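Why does a tower fall over?

Every tower wants to lie down. It's nothing personal. The whole Earth is tugging on it, all day, and the Earth doesn't take lunch.

Pretend all the weight of a block is squashed into one dot, right in its middle. Grown-ups call this dot the centre of gravity, mostly so they can charge for the lesson. As long as the dot on your top block sits above the block below, the top block stays put. Slide it a bit sideways and you'll get away with it. Slide it until the dot is hanging over thin air, and you'll hear a clunk.

Tall towers are fussier. Each little wobble at the bottom gets passed up, like a rumour, and every block you add has to sit on all the mistakes you've already made.

Try it with two blocks the same size. Nudge the top one across a tiny bit at a time. How far can it go? Nearly halfway, if your little brother is in another room.

Then try it on carpet. Good luck. 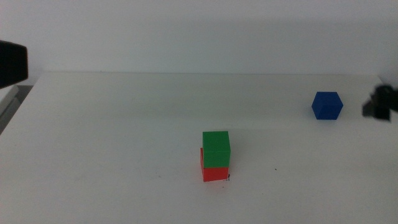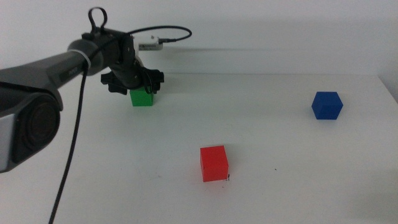

Photos: Xuân Dương / Grinorska. Words: Quyên Võ.

Colour makes no difference, by the way. A green block on a red one follows the same rules as a red one on a green one, whatever your favourite happens to be.

Next up: why bridges sag in the middle, and why your bookshelf does too.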